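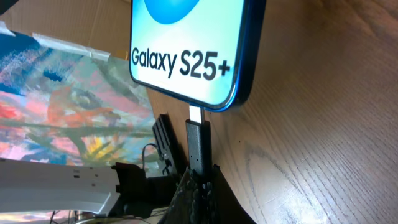

Plugging in a phone, robot edition.

So can machines do chores yet? My answer this week is sort of! Everybody asks me about laundry, but I'm way more into the boring little stuff like charging cables.

2/ A USB-C plug is tiny and picky. I miss the port half the time myself, in the dark, half asleep – and I have fingertips.

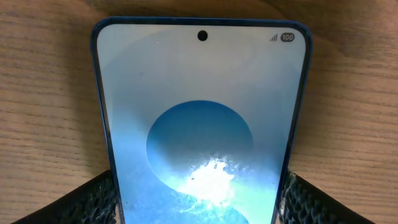 3/ Then there's grip. Too soft and the phone slides, too hard and you're buying a new screen. Blandine bets we'll have dishes solved in 6 years. I said 20 – and I still want it to find my charger first.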